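20. März 2026
Von der Lokalredaktion

„Erst fahren, dann fragen": Jandport und die Lastenräder auf dem Gehweg

Seit Januar rollen die elektrischen Lastenräder von Gridness durch die Innenstadt von Jandport. 136 Stück sind es nach Angaben des Betreibers, und sie sollen Lieferwagen ersetzen. Die Sprecherin der örtlichen Fußgängerinitiative empfängt uns in einem Café an der Markthalle und hat ihre Notizen schon ausgebreitet. Ihren Namen möchte sie nicht in der Zeitung lesen, nach dem letzten Leserbrief habe sie genug Post bekommen.

Ob sie grundsätzlich etwas gegen die Räder habe? „Nein. Ich habe etwas gegen Versprechen, die keiner nachprüft", sagt sie. Gridness werbe damit, täglich 2000 Pakete ohne Diesel zuzustellen. Wie viele Lieferwagen dafür weggefallen seien, habe man ihr auf zwei Anfragen hin nicht sagen können. „In meiner Straße kommen jetzt beide. Der Wagen um neun und das Rad um elf."

Am meisten stört sie der Gehweg in der unteren Hafenstraße. Dort ist der Radweg seit der Baustelle gesperrt, und die Fahrer weichen aus. Ein beladenes Rad wiege über 200 Kilo, rechnet sie vor, das sei etwas anderes als ein Kind auf dem Roller. Im benachbarten Closton habe man feste Ladezonen markiert, bevor das erste Fahrzeug kam. „Bei uns hat man erst fahren lassen und dann gefragt, wo."

Die Stadt verweist auf ein Gutachten des Büros Koskela, das dem Versuch gute Noten gibt. Die Sprecherin hat es gelesen, alle Anhänge inklusive. Gezählt worden sei an zwei Vormittagen in den Schulferien. „Da hätte man auch eine Elefantenparade durchführen können, ohne dass sich jemand beschwert." Wer das Gutachten bezahlt hat, stehe auf der vorletzten Seite im Kleingedruckten: zur Hälfte der Betreiber.

Dass die Fahrer unter Zeitdruck stehen, bestreitet sie nicht, im Gegenteil. Sie habe mit mehreren gesprochen, die meisten seien freundlich und wüssten selbst, dass es eng ist. Eine Klingel helfe da wenig, viele ältere Leute hörten sie zu spät. Was also tun? Die Initiative fordert Schritttempo an der Baustelle und eine zweite Zählung außerhalb der Ferien. Ihre Unterschriftenliste liegt noch bis zum Monatsende in der Bücherei aus. Viel Hoffnung macht sie sich nicht. „Man wird uns danken und das Papier abheften. Und im Sommer wird der Versuch verlängert, da wette ich einen Kuchen."

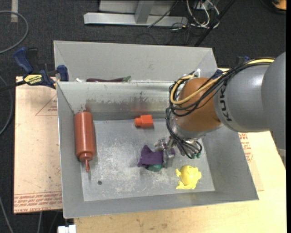 Kommentare

hafenkind: Der Wagen um neun und das Rad um elf, genau so ist es bei uns auch.

Pedalritter: Und wer parkt jeden Morgen den Radweg zu? Bestimmt nicht die Lastenräder.

M.T.: Kann man das Gutachten irgendwo online lesen?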